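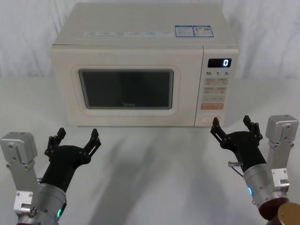 To: kitchen-kit list
Subject: Re: Countertop ovens - clearance, labels and the time keys

On the March thread, the site lead at Nesau wrote:

> We are replacing the microwave in the second-floor tea room. The old
> one was built in. The new one will stand on the worktop with fabric
> hanging behind it, as we have no wall on that side. Three questions.
> 1. How much room does it need at the back and on top?
> 2. Can we peel off the stickers on the top before it goes into use?
> 3. People keep asking how to set an odd time, e.g. two minutes
> thirteen seconds for the Skimix porridge pots. Is there a number pad?

Taking these in order.

1. Clearance. Go by the installation page of the manual for your exact model, as the figures differ between ovens of the same outside size. At Feyisa we work to 100 mm at the back and 216 mm above, which covers every unit we have in service. Hanging fabric counts as an obstruction. It moves when a door is opened and can end up against a vent. If you must have it, fix the lower hem so that it cannot swing forward, and measure the gap from the nearest fold. Do not store anything on the casing, trays included.

2. Stickers. Leave them on. On a Midea of the cream sort there are two side by side towards the right of the top, both edged in blue. The left one is blocks of text and the right one has a small coloured graphic in the manner of an energy label, with a square code at the end. Our inventory people at Bromeck photograph both on delivery and file them with the asset number. The adhesive also leaves a mark on pale casings that is more work to remove than the sticker is trouble to keep. Wipe round them with a damp cloth, no solvent.

3. Time. There is no number pad on that panel. Under the display is a row marked 10, 1 and 5, each with a tiny unit mark after it. Read the unit marks on your own unit before writing anything on a card for the wall, as I have seen two cards in the same building that disagreed. Below that row are two rows of paired buttons, then a single wide one, then the orange-pink button, then the dial at the bottom.

You will not get thirteen seconds exactly if the smallest step on your oven is ten. For the porridge pots, use 2:10 and let them stand. We tried 120 seconds at Feyisa and had complaints about the middle.

Two further points not asked about.

The door and the panel meet at a thin seam, and splashes collect there. Put it on the weekly list. A dry soft brush does it; sprayed cleaner should go on the cloth and never on the panel. The flat buttons can be wiped in the same pass, with the oven unplugged so that nothing is started by accident.

The window on these is dark and you cannot see in with the door shut. Staff used to the old built-in one will open it repeatedly to check. Ask them to set a shorter time and look once at the end - it saves wear on the latch.

If the worktop is a long one, keep the kettle on the far side of the sink. The steam does the display no good.

I have the Bromeck delivery checklist as a text file and can post it to the list if more than one site wants it.

Facilities, Feyisa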